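Visita a la fábrica de jabones de Grekport

La puerta de los visitantes está detrás del muelle de carga y no tiene cartel. Llegamos a las nueve y media, un miércoles de octubre, después de dar dos vueltas al polígono. En la recepción nos entregaron una bata, un gorro y unas fundas para los zapatos, y nos pidieron que dejáramos los relojes y los anillos en una taquilla. Éramos siete personas en el grupo. La visita es gratuita, pero hay que apuntarse por teléfono y la lista se cierra con dos semanas de antelación.

Grekport fabrica jabón en pastilla y, desde hace unos años, también accesorios de baño de plástico. Estos últimos salen de la nave pequeña, que pertenecía a otra empresa, Didgate, y que todavía conserva ese nombre pintado en la pared del fondo. En la plantilla trabajan 135 personas repartidas en dos turnos. Nos guió Marisol Valderrama, responsable de calidad, que lleva allí desde que se hacía todo en un solo edificio.

Empezamos por el almacén de materias primas. El jabón no se hace allí desde cero: llega en forma de virutas, en sacos grandes, y en la fábrica se mezcla con el color y el perfume. Los sacos se apilan sobre palés y cada uno lleva una etiqueta con el lote y la fecha de entrada. El olor es fuerte, más a grasa limpia que a perfume, y se queda en la ropa. El suelo estaba resbaladizo en algunos tramos a pesar de que lo friegan dos veces por turno.

De ahí se pasa a la sala de mezcla. Las virutas caen en una tolva y salen convertidas en una masa que atraviesa varios rodillos. Según nos explicaron, los rodillos son los que dan la textura final; si la masa pasa pocas veces, la pastilla sale con grano y se agrieta al usarla. Después la extrusora saca una barra continua, que se corta en trozos. El ruido obliga a hablar a gritos y en esa parte entendimos la mitad de lo que decía la guía.

El estampado fue lo que más tiempo nos llevó. Cada trozo entra en un molde que le da la forma definitiva y le marca el emblema. Los moldes se enfrían para que el jabón no se pegue, y aun así de vez en cuando se queda un resto y la marca sale borrosa. Esas piezas vuelven a la mezcladora. Abelardo Correa, el encargado de la línea, nos dejó sostener un molde abierto. Pesa mucho más de lo que parece. Nos contó que un molde se retira cuando el relieve pierde definición y que eso depende sobre todo de quién lo limpie y con qué.

Una señora del grupo preguntó por qué los emblemas se borran tan pronto en casa. Correa respondió que el relieve es poco profundo a propósito, porque un dibujo más hondo retiene agua y ablanda la cara superior. En el catálogo hay pastillas de 135 y de 175 gramos, y la marca es la misma para las dos.

La nave pequeña se visita en la segunda parte. Es más fría y más silenciosa. Se inyectan jaboneras, vasos para cepillos y poco más. La serie de jaboneras con pie se llama Plidby y es la que más se vende fuera del país. La forma lleva varios cambios encima: la primera versión se apoyaba directamente en el lavabo y el agua quedaba estancada debajo. Con el pie, el agujero tiene hacia dónde vaciar. Los resaltes del fondo vinieron más tarde, cuando varios hoteles se quejaron de que la pastilla tapaba los agujeros y acababa pegada.

En la sala contigua, donde se revisan las piezas terminadas, las mesas son blancas y la luz es muy uniforme. Las jaboneras se miran una a una por arriba y por abajo, buscando rebabas en los agujeros y en el borde. Los jabones se revisan aparte, pero se prueban juntos al final para ver si la pastilla asienta bien.

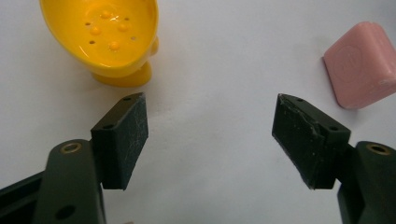 Jabonera amarilla con pie y pastilla de jabón rosa, con un emblema circular en la cara superior.

Valderrama nos explicó la prueba de escurrido. Se moja la pastilla, se coloca en la jabonera y se deja 30 minutos. Luego se levanta y se mira si la cara de abajo está blanda. La prueba se repite con pastillas nuevas y con pastillas gastadas, que dan más problemas porque se adaptan a la forma del fondo. Los resultados se apuntan a mano en un cuaderno y al final de la semana alguien los pasa al ordenador. Preguntamos si el color de la jabonera influye en algo. En el escurrido no, pero en las claras se ve antes la suciedad y hay clientes que por eso prefieren las oscuras.

También vimos el archivo de muestras, un armario metálico con cajones etiquetados por año. Los jabones más antiguos están amarillentos y ya casi no huelen. Uno de los cajones guarda los modelos de la línea Jireš, que se dejó de fabricar: jaboneras de pared con ventosa que se caían con el vapor. Se conservan, nos dijeron, para no volver a intentarlo — la idea reaparece cada pocos años en alguna reunión.

La visita termina en el empaquetado. Los jabones van envueltos en papel fino y después en caja; las jaboneras, en bolsa. El envoltorio se hace a máquina, salvo los estuches de regalo, que se montan a mano en una mesa larga junto a la ventana. Cuando pasamos estaban preparando un pedido grande y no pudimos acercarnos mucho.

A la salida hay una tienda pequeña con las piezas de segunda, más baratas y con defectos casi siempre de color. Solo aceptan efectivo. Compré dos pastillas y una jabonera con pie, y me dieron una bolsa de recortes que en casa he usado para lavar a mano. El recorrido entero duró algo menos de dos horas, de pie todo el rato y con un solo descanso entre las dos naves. Se puede aparcar en la calle de atrás, y el autobús para en la entrada del polígono, a diez minutos andando.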